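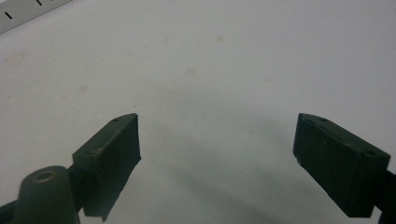
Figura 1. Garra de mão verde-escura, dedos abertos, sobre a superfície clara.

vulov-garra-comparacao
Versão de abril de 2026

O que é

Conjunto de dados para comparar dois pares de dedos na mesma garra de mão, a Vulov: o par de origem e o par Fikico. São 2,787 episódios gravados na bancada da Bravier, com a câmara montada na própria garra. Quem procura variedade de cenários pode fechar já esta página.

Estrutura

episodios/ - uma pasta por episódio, com vídeo e abertura da garra
dedos.csv - que par estava montado em cada episódio
notas.txt - desabafos do operador, quase todos publicáveis

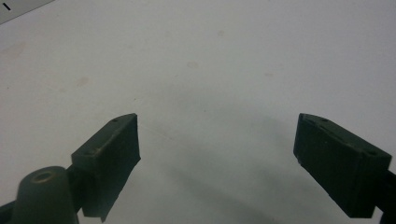 Cada episódio começa com a garra aberta e sem objeto. Não salte estes instantes: o script de calibração vai lá buscar o zero da abertura, e sem eles devolve valores muito confiantes e errados.

Protocolo

Há 16 objetos, 20 tentativas por objeto em cada sessão e 2 operadores. Os objetos foram escolhidos por consenso, ou seja, pelo que havia na gaveta. O controlador é o Vahidi, com o firmware de março; o anterior perdia pacotes e, de vez em quando, a compostura.

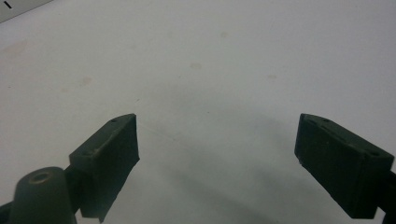
As sessões com os dois pares usam a mesma exposição fixa. A exposição automática foi experimentada e tinha opiniões próprias sobre o que é branco.

Limitações conhecidas

- Dedos escuros sobre fundo claro. Um modelo treinado só com isto vai estranhar uma mesa de cozinha.
- A superfície tem manchas ténues. Se o seu detetor as classificar como objetos, o problema é do detetor.
- Não há medição de força. Estava prevista no orçamento anterior.

Licença

Uso livre para investigação. Erros de anotação: abrir um issue com o número do episódio.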